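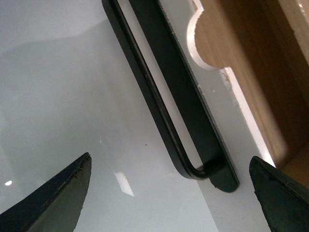 Handle pose jumps around on glossy doors, wrist camera only

Posted by Normunds Lūse

I'm running the Keleo planner on a kitchen cabinet: white glossy door, long black bar handle. From a distance the handle fit is fine. Close in, with the fingers nearly around the end of the bar, the estimated axis flips between the rod and the flat plate behind it. Both are black, both are parallel, and my segmentation considers them one happy object. The planner then replans, politely, forever. The highlights on the door also show up as points floating behind the panel, so I have a cabinet with extra depth I didn't pay for. Depth runs at 5 Hz after filtering. Do I need a better filter or a better attitude?

Aivar Mägi

Stop estimating that close. Fit the handle axis from farther back, around 40 cm, lock it in the base frame, and do the last stretch on that pose with compliance turned on. Up close, use the camera only for a sideways correction from the rod's outer edge against the white panel.

For the phantom points, fit a plane to the door and throw out everything behind it. Mask the gripper fingers first. They're black too, and your segmentation sounds friendly. Check your hand-eye calibration while you're there, or you'll lock in a very stable wrong answer.

grullance_fan

Turn off the lights. Worked for me.

kuusk32

Same flipping on my setup. I made the planner keep its old goal unless the new one wins 2 updates in a row. Ugly, but it quit dithering. Didn't help with the reflections at all. I'd do the plane thing for those.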